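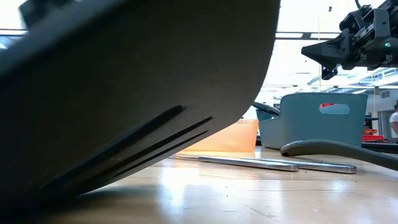 *Derek Ashworth*

## 3. Descaling the Flarimine kettle

Scale builds up faster in hard-water areas. If you fill from the tap, descale once a month. With filtered water, every 3 months is enough.

**Caution:** Unplug the kettle and let it cool before you start. Never put the base in water.

1. Empty the kettle and lift out the spout filter. Set the filter aside in a cup.
2. Add 2 packets of Grorel descaling powder. White vinegar also works, but the smell stays longer.
3. Fill to the upper line with cold water and switch on.
4. When the kettle clicks off, leave it to stand with the lid closed - 6 hours for heavy scale, overnight if you prefer.
5. Pour the liquid down the sink and rinse the inside well.
6. Boil a full kettle of fresh water and throw it away. Repeat if you can still taste the descaler.
7. Rinse the spout filter under the tap, brush off any flakes and press it back in until it snaps.

**Note:** Brown spots on the floor of the kettle are mineral marks. They wipe off with a soft cloth after descaling. Do not use steel wool.

Replacement filters are sold under part number 1812. The older Campos filter does not fit this model.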